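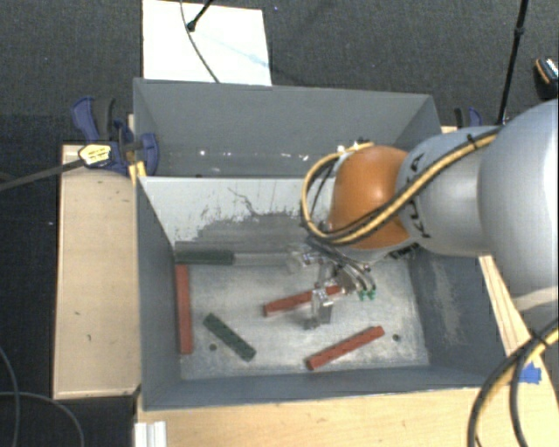
Drirstead Shared Methods Forum
Board: Grasping and Bin Work
Topic: Retention of unsuccessful attempts in the two-bin block collection

Posted by drirstead_records
Jan 6, 2023

Members are asked to comment on a proposed change to the retention rule for the two-bin block collection. The present rule was adopted in November, when the cell was still being set up, and it has not been reviewed.

Under the present rule, an attempt is kept if the gripper closes and the block is later found in the other bin. All other attempts are moved to a holding folder and removed when the folder is full. At the close of the first collection period the cell had logged 1287 attempts, of which 908 were kept. The remainder are still in the holding folder and have not been removed.

The proposal is as follows. Unsuccessful attempts would be kept in the main set with an outcome label. The label would be one of: block not contacted, block contacted but not lifted, block lifted and dropped, stopped by operator. No other part of the procedure would change. Blocks would continue to be transferred from one bin to the other until the first bin is empty, after which the direction is reversed.

Comments are requested from the Clavberg and Ahuja groups in particular, as both intend to train on the set.

Posted by clavberg_training

The Clavberg group supports the proposal. Our grasp scorer is trained to estimate whether a given approach will succeed. A set made up only of successful attempts does not give it what it needs, and we have been obliged to make artificial failures by shifting the grasp point after the fact. Those shifted examples are a poor match for what happens in the bin. A gripper that comes down on the end of a block and tips it produces a different record from one that comes down on bare floor.

We would request one addition. The label "block contacted but not lifted" should be divided according to whether the block moved. For our purposes a block that turned is a different result from one that stayed where it was.

Posted by ahuja_cell_ops

The Ahuja group does not support the proposal in its present form.

Our use of the set is imitation. The policy is trained to reproduce what is in the record. If unsuccessful attempts are placed in the main set, every user must filter them out correctly, and past practice on this board suggests that some users will not. We would prefer two sets, separately named, with the unsuccessful attempts in the second.

We also wish to raise the matter of labels assigned by the operator at the time of the attempt. In a long session the operator is watching the arm, the bin and the stop control. Asking the same operator to choose among four labels, or five if the Clavberg request is accepted, will slow the session and will reduce the quality of the labels. Labeling should be done afterward from the recording.

Posted by drirstead_records

In reply to ahuja_cell_ops: the point about labeling is accepted and the draft will be amended. Operators would mark only that they stopped the arm. All other labels would be assigned from the recording by a second person.

On the question of two sets, the records office has no strong view. It does note that a single set with a required label is easier to keep in order. When sets are divided, corrections made to one are often not made to the other.

Posted by bin_side_view

May I raise a practical difficulty with labeling from the recording? The fixed view takes in both bins, but when the gripper is lowered into the front bin the finger can lie directly over the block it is approaching. In the view at the head of this topic the middle and right end of the central red block are partly covered by the gripper. A second person would not be able to say from that one view whether contact had been made. The orange joint also covers the right part of the divider, so a block set down near that point on the far side would be difficult to follow.

It is my recommendation that "block contacted" not be used as a label unless it can be supported by something other than the image. The gripper reading would serve, if it is stored.

Posted by clavberg_training

The gripper position is stored at every step. The force reading is not. Position will show whether the gripper closed fully or was held open by a block, and that is sufficient to separate a grasp from an empty closure. It will not show a light touch from the side.

We would accept the loss of that case.

Posted by erkari_fixtures

The Erkari group has no objection to keeping unsuccessful attempts but asks that some of them be examined before they are admitted. Our concern is with attempts that failed for reasons unrelated to the grasp.

The bins are held by bar clamps where they meet. In our own cell, using a similar arrangement, a bin was found to have shifted during a session. The arm continued to run against the stored bin position, and a long series of attempts near the left wall was logged as missed. Those attempts taught the scorer that blocks close to a wall could not be grasped. The error was not found for several weeks.

We therefore request that the bin position be checked at the start and the end of each session, that the result be entered in the log, and that sessions in which the two readings differ be marked and left out of both sets until reviewed.

Posted by ahuja_cell_ops

We support the request from erkari_fixtures and would go further. Blocks lying close and parallel to a wall should be recorded as a condition in their own right. The long red block beside the left wall is a good instance. With a finger on either side there may be little room between the block and the wall, and the correct action may be to move the block before grasping it. If the operator is permitted to do this by remote control, the record should say so. If the operator is not permitted to do so, the attempt should be stopped and not counted as unsuccessful.

Posted by clavberg_training

We cannot agree with the last sentence. An attempt that is stopped near the wall is one of the most useful examples in the set. Leaving it out would give the scorer no evidence at all about that region of the bin. The purpose of the collection is to represent the positions in which blocks come to rest, including inconvenient ones.

It would be a greater concern to us if operators began to place blocks by hand in positions that are easy to reach. We ask for confirmation that this has not been done.

Posted by drirstead_records

Confirmed. Under the written procedure, blocks are not placed by hand except at the start of a session, when they are tipped into the bin together. A block that comes to rest against the divider is left there. If it cannot be retrieved after repeated attempts, the session is closed and the reason entered.

Posted by surface_and_light

One further matter, which may belong in a separate topic. The floor of the front bin is scuffed and has bright patches, and the divider is heavily worn, with pale and dark areas meeting along an irregular edge. We have seen a detector trained on one bin respond to the marks on its floor. It had in effect learned the bin. When the bin was exchanged for a clean one, detection of the green blocks fell and detection of the red blocks did not.

Our group would suggest that the bins be exchanged or turned at fixed intervals. The present set has been gathered with one pair only.

Posted by erkari_fixtures

Turning the bins would require that the clamps be released and the position measured again each time. This is acceptable if it is done between sessions. It should not be done during a session under any circumstances.

With respect to the exchange of bins, wear is part of the working condition. A clean bin will not remain clean. We would prefer that a second worn pair be brought in, and that new bins be used only for the test portion.

Posted by surface_and_light

We have no objection to a second worn pair. We do object to the use of new bins for the test portion alone. A test on new bins and a test on worn bins answer different questions, and both should be reported.

Posted by drirstead_records

The records office has prepared the following amended draft. It replaces the text in the opening post.

Unsuccessful attempts will be kept in a single set with a required outcome label. The loading tool will return successful attempts only, unless the user asks for others by label. It is hoped that this will answer the concern of the Ahuja group.

The labels will be: gripper closed empty; block held and transferred; block held and dropped; stopped by operator. The label for contact is withdrawn.

Stopped attempts near a wall or the divider will be kept, with the location entered.

The bin position will be read before and after each session. Sessions with differing readings will be set aside.

A trial of 200 attempts will be labeled by two persons working separately, and the rate of agreement will be posted to this topic. The comment period will remain open for 12 days after the results are posted.

The exchange of bins is referred to a new topic.

Posted by ahuja_cell_ops

The default behavior of the loading tool is a reasonable measure, and on that basis the Ahuja group withdraws its request for two sets. Our objection to counting stopped attempts as unsuccessful stands. We ask that it be entered with the draft.

Posted by clavberg_training

The Clavberg group accepts the amended draft. We ask that the trial be drawn from the holding folder as well as from the kept attempts. A sample made up mainly of clean transfers would show high agreement and would tell members little about the harder labels.

Posted by drirstead_records

Both requests are noted. The trial will be drawn in equal parts from the two sources. The objection of the Ahuja group has been attached to the draft, and removal from the holding folder is suspended until further notice.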